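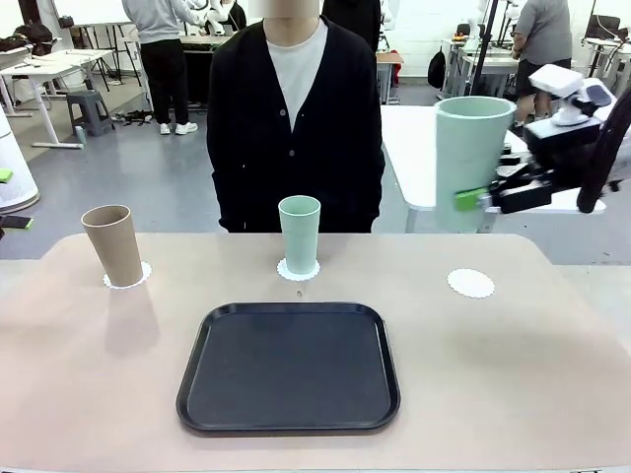 Give Me the Slow Spy Movie

I watched Skukau again last night, all 211 minutes of it, and I want to make a case for it before everybody I know decides it's the boring one. You know the one I mean. The long one, where a retired code clerk spends most of the first hour waiting for a phone to ring (and it rings once, and it's a wrong number).

I saw it first at the Prevham, which is my local theater and has 50 seats in the small room, up to a dozen of them broken. People walked out. A guy behind me sighed so hard I felt it on my neck. And I sat there completely thrilled!

My problem with most spy movies now is that I never get to worry. Take Jaltason, which everybody loved this August. It's 120 minutes long and I'd guess there's a chase in 80 of them. The hero jumps off a dam, steals a ferry, gets stabbed, and then he's in a tuxedo looking rested. I had fun, sure. I ate a whole bag of candy. But I couldn't tell you what he wanted, and by the time I found my car I'd lost the villain's plan too. Something with satellites? It's usually satellites.

Skukau has exactly one gunshot, and you hear it from another apartment while the clerk is washing dishes. She stops, turns off the tap, and listens. Then she turns the tap back on. I've thought about that tap more than any explosion I've paid to see.

My sister says I'm being a snob, and she may have a point. I did grow up on the Gumede movies, all five of them, and those are nothing but speedboats and bad puns. I still have the second one on tape. But go back and look at how much sitting around there is in the early ones! Card games, train compartments, two people lying to each other over soup. The stunts landed harder when you'd had some soup first.

I looked up Skukau on the review site I use and it had 1,523 user ratings, with a big lump at one star and another at five. That seems right to me. I'd much sooner see a movie that splits a room than one everybody gives a polite seven.

So if it comes back around near you, go to the early show, get coffee, and leave your phone in the car. There's an intermission right after the wrong number. Stay for the second half, please, at least as far as the dishes.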